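Unit 2: How Fabric Drapes

Reading before class: the drape chapter in your course pack, plus the fiber table at the back. Bring scissors and a ruler.

Last time we stopped at yarn. We had twist, ply and the difference between a filament yarn and a spun yarn, and somebody asked why any of it matters to a person who only wants to make a skirt. Great question, and this unit is my long answer to it!

Drape is the way a cloth falls under its own weight. Hold a square of silk chiffon by its center and it collapses into narrow folds. Hold a square of canvas the same way and you get a tent. Both are woven, both may be the same size, and yet you would never mix them up with your eyes closed. What you are feeling is a mix of three properties: bending stiffness, shear stiffness and weight.

Bending stiffness

This one is easy to picture. Slide a strip of cloth off the edge of a table and watch how far it gets before the tip droops to a set angle. The length of overhang is the basis of the cantilever test, and you will run it yourselves in the lab. Thick yarns resist bending more than thin ones. Tightly packed yarns resist more than open ones, since they have no room to slide past each other. Finishes count too, and starch is the classic case.

One warning. A strip cut along the warp and a strip cut along the weft from the same piece can give very different overhangs. Always write the direction on the strip before you cut it. Every year I get a pile of beautiful data that cannot be used.

Shear stiffness

Shear is what happens when the little squares of a weave turn into diamonds. Pull a handkerchief at two opposite corners and you can watch it happen. This is my favorite property of woven cloth, because paper can't do it. Paper bends in one direction at a time, so it rolls into cylinders and cones and that's the end of it. Cloth can bend two ways at once, and so it can cover a shoulder or a knee without being cut to shape.

Bias cutting is shear put to work. Turn the pattern 45 degrees to the grain and gravity pulls the diamonds longer. The skirt clings, swings and (be ready for this) grows. Hang a bias skirt overnight before you hem it.

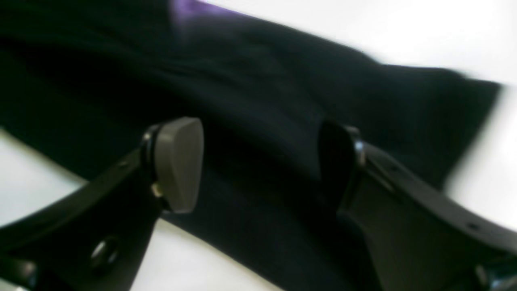
Course notes by the Textiles Teaching Group, Zinbridge School of Design
Filed under: Fabric Behavior, Unit 2

Weight

Heavier cloth has more force pulling it down, so you might expect it always to drape better. It doesn't work out that neatly. A heavy wool crepe drapes wonderfully and a heavy denim does not, because the denim's stiffness has gone up along with its weight. The ratio between the two is what you want to think about. Light and limp gives you float. Heavy and limp gives you those deep, slow folds you see on stage curtains.

Color and what the eye sees

A short detour, but a fun one. We judge drape mostly by light and shadow. On a pale satin, every fold has a bright ridge and a dark valley, so even a shallow ripple reads clearly. Matte black cloth swallows most of the light that falls on it, and its ridges may come up only as a slightly lighter charcoal. Students often score black samples as flatter than they are. When you rate samples by eye in the lab, tilt the lamp low and to one side, and look at the hem as well as the surface. The edge line doesn't care what color the cloth is.

The drape coefficient

In the circular test, a round sample rests on a smaller round disk and hangs over the rim. Light from above throws a shadow of the draped shape onto paper. Take the area of that shadow minus the disk, divide it by the area of the flat sample minus the disk, and multiply by 100. A low number means a limp cloth and a high number means a stiff one. Count the folds, too - two fabrics can share a coefficient and still look quite different.

Lab work

Work in pairs. Each pair gets 8 swatches from the Kunex and Ritumik sample books. Let every swatch lie flat for 30 minutes before testing. Test both faces, average the results, and note any swatch that curls. Knits go last.

Lab reports are due at the start of Unit 3. Include your raw numbers, your sketches of the fold shapes, and one paragraph on a garment you would make from your limpest sample.

Next unit: knits, where most of what I said about shear has to be rethought.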